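Rero block-sort, simulated set
README

Maintained by Hussam Nseir at the Brinbridge shared workshop. Questions go on the issue tracker.

Contents

1,722 episodes of a single arm picking numbered blocks off the floor, all rendered. 103 of these are failures and are kept in the folder "missed". Filter them out if you are training by imitation only.

Each episode folder holds:
frames/ colour stills, in order
joints.csv joint angles and gripper opening, one row per still
task.txt the instruction as a single line, e.g. "pick up the 2"
result.txt 1 or 0

Layout

The room is kept plain: rug, plank floor, flat walls. The arm stands on a low base platform. Block positions and angles are drawn at random within reach of the arm. Numerals can end up sideways or upside down to the viewer, so do not assume upright text when cropping.

Running it

Unpack the archive, then start Multow with the config in setup/. Zoubi is only needed to play episodes back. An episode is stopped after 200 steps whether or not the block has been lifted.

Known problems

Block sizes are not uniform. Grasp width is worked out from the block model at load time, so swapping a model without editing its width entry gives a gripper that closes too early or not at all. 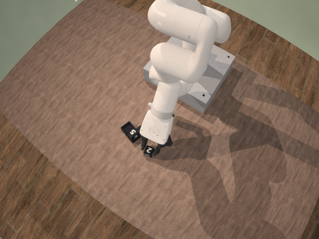 Shadows are soft and built from overlapping layers. Anything that finds blocks by darkness alone will also pick up the shadow close to the gripper. Use the numeral as well, or turn shadows off in setup/light.txt and render again.

Contact with the rug is stiff. Fingertips driven below floor height bounce, and 11 episodes show this. They are listed in bounce.txt.

Changes

November: gripper opening added to joints.csv. Older copies have no such column and will not load with the current reader.

To do: matching runs on the workshop arm.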